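Screens for dividing a room - woven or fabric?

plilen_attic
Joined in May
We've got one long room upstairs and want to split it so my daughter can do homework at one end while I sew at the other. I love the look of woven screens but they seem to let every bit of light through the gaps. Has anyone lived with one for a while? Budget is 147 pounds, and the ceiling slopes, so nothing too tall!

Anisa Kwok
Posts: 1,000
Oh, go woven! I've had mine behind the craft table for years and I still love it. It's so light that I fold it up with one hand when people come round, and the pale colour goes with everything (even my dark blue-green felt).

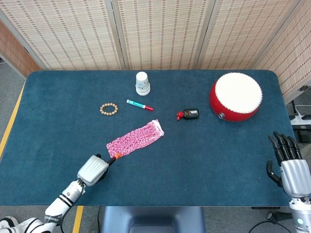
Room Dividers & Screens

okoro58
Pretty, yes, but I'd disagree for this job. A screen does nothing for noise, and a sewing machine is loud. I hung a heavy curtain on a ceiling track and it made a real difference to us. Cost me 58 pounds with the lining.

Anisa Kwok
Fair point on noise! But a track on a sloping ceiling is a pig of a job, and you can't move it when you change your mind.

Tincuța Oprea
Could you do both? I pinned plain cotton to the back of a 3 panel screen - lovely soft light, no gaps, and it comes off for washing. Do put felt pads under the feet if you have floorboards.

okoro58
Cotton won't stop the noise either, but I do like that idea for the light.

plilen_attic
Brilliant, thank you all! Cotton backing it is. Tincuța, did you use drawing pins or staples?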